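Stisside Clothing Swap - pictures from Sunday

Putting these up fast before I lose the evening. Thanks to everybody who came by with bags, boxes, one suitcase. Captions are short because I'm typing on my phone. If something of yours turned up that wasn't meant to be given away, write to me this week and I'll dig.

The short version - doors at ten, people already on the steps at half past nine. 200 tickets gone before lunch. Next one is in March, same hall, hopefully more hangers.

Sorting and folding

Everything gets laid out flat before it goes on a pile. Collar up, hem down, sleeves out, look at it properly. Armpits first, then the neckline, then the hem. Holes go to the mending box, stains go to rags, the rest gets folded. T-shirts are the slowest becuase there are so many and they never want to lie straight. Felista Massawe showed a few of us her way of doing it - one side in, sleeve back on itself, other side in, then up from the bottom twice. Mine still come out lopsided. Hers look like a shop.

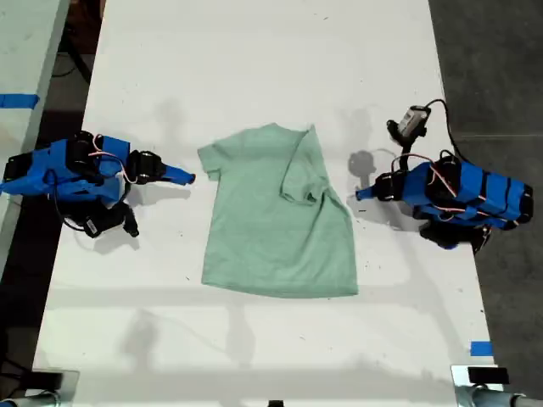

Pale colors went on their own pile this time, which helped a lot. Last swap it was all mixed and people were pulling things out from the bottom, and by noon it was a heap again. Mint, cream, light gray, that washed-out yellow everyone seems to own. They went quick. Dark tees not so much, still two full bags if anyone from Erholm wants them for the school sale.

Sizes - please, please leave the labels in. If you cut them out because they itch (I do too) pin a bit of paper on with the size. We had to guess on a lot of shirts and I'm sure I guessed wrong on half.

Some notes while I remember

Kids' stuff: gone by eleven. Bring more.

Coats: too many, no rail for them. Zemside has a rail we can borrow, somebody needs to pick it up the day before.

Mending box: full. Mostly loose hems and missing buttons, nothing scary. Mending evening starts at 7, bring your own scissors, the ones in the drawer don't cut anything.

Leftovers: 60 pieces, washed and bagged, going over to Chou with the next car.

Tea money went in the tin and the tin is in the cupboard. Left the key with the hall office.

Lost and found - one gray scarf, a childs mitten, reading glasses in a brown case. All on the shelf by the door.

More pictures when I get them off the other phone.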